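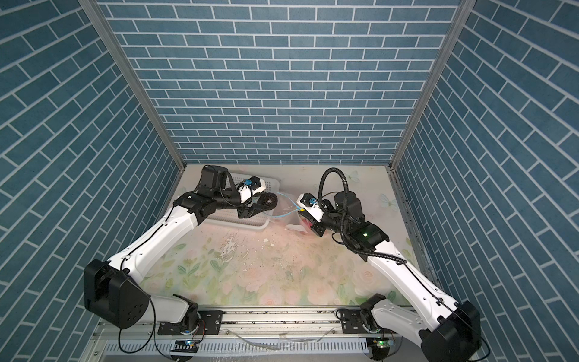 Rose mat, blue brick walls, before I do anything to it

kubo_k
Going by the grit across the middle, I don't buy that a wipe-clean mat wipes clean. I paid 35 for mine at Planberg, same sort of pattern, and the smears just move. Has anyone got one properly clean, or do I bin it?

tsuji_aoi
Dish soap, warm water, soft brush. Mine came up fine in June.

kubo_k
Fine how? Everybody says fine. Gray marks gone, or gray marks you stopped looking at?

NoboruU
I'd worry more about what goes on top of it. Zip bags with food in them leak at the corner sooner or later, whatever the box says. 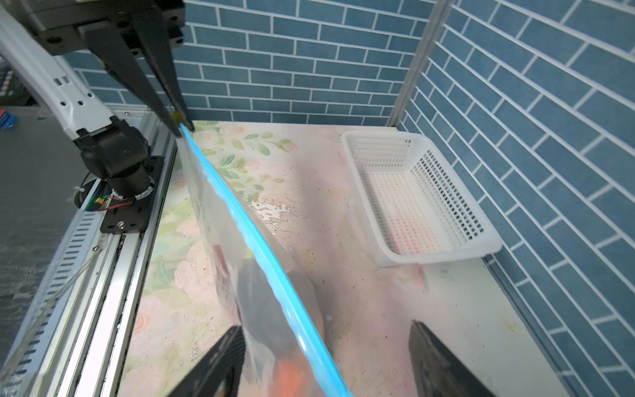

I keep mine in a plastic basket, but if the basket has holes in it the drips go straight through to the mat. So you've bought a basket and you still need a tray.

tsuji_aoi
Disagree. I've used the same slider bags for ages and never had a leak. Squeeze the air out and press the seal twice.

NoboruU
Sliders and press-seal ones are different things.

oda_y
Grit first, then water. Brush it off dry or you'll grind it into the print. Soap on top of grit makes gray paste.

kubo_k
That one I believe. Trying it tonight on the butterfly corner, then the middle. Still not convinced about the basket.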